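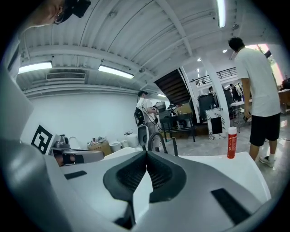 *Under the white ceiling of our hall in Sketstead*

# Finishing worker for wool felt, 57% position

Feltier makes thick wool felt for piano shops, saddle makers and people who sew slippers at home. We wash and press the wool in Candunau and do the cutting, trimming and packing in Sketstead. For the Sketstead side we are searching for one more person, to start in February or a little later if you must first give notice at your present job.

## The work

You will take the pressed sheets from the rack, check them on both sides and mark the thin places with chalk. Then you cut them to the size on the order. Most orders are small, two or three sheets, but twice in a year comes a large one from the slipper makers, and for some weeks the whole team cuts almost only soles. Last year we sent out 1,998 orders from Sketstead. Each one had a paper slip inside, signed by the person who packed it, and we would like to keep this custom.

Other tasks which belong to the position:

- changing the blades on the Clegg table (we will teach you, it takes one morning)
- sorting the offcuts by color and by thickness
- answering the telephone when the office is at lunch
- once in a month, going along with the van to Candunau and helping to load

The sheets are not very heavy, but they are wide and a little stubborn. A full roll is always carried by two persons.

## What we ask

You see small differences in color and you don't mind doing the same movement for an hour. You can read an order in English and measure in inches as well as in centimeters, as our customers use both. A driving license is useful but we don't require it. Experience with textile, leather or paper is welcome. Two of our present colleagues came from a bakery and learned the work well.

Please consider that wool dust is in the air when we cut. We have extraction at the tables and masks for everyone, but if you have asthma, speak with your doctor before you apply.

## What we offer

The contract is for one year in the beginning, with the wish from our side to make it permanent. Working time is in the mornings, from 7:30 a.m., and the days can be discussed. The pay is 1,998 a month before tax during the trial period, and after this it is raised by one step. You get work shoes, an apron, a bus ticket for the line to Sketstead, and felt at cost price for your own use.

Coffee and tea are free. The kitchen has a stove, and on cold days somebody usually cooks soup for those who want it.

## How to apply

Write us one page about yourself, by hand or typed, and tell which mornings you could work. A photo is not necessary and we do not need copies of school certificates. Put the number 571 on the envelope or in the subject of your e-mail, so that it goes directly to the right desk.

Applicants we would like to meet are invited for a trial morning, which is paid. We answer every letter, also when the answer is no, but please give us three weeks.

Feltier, Finishing Department, Sketstead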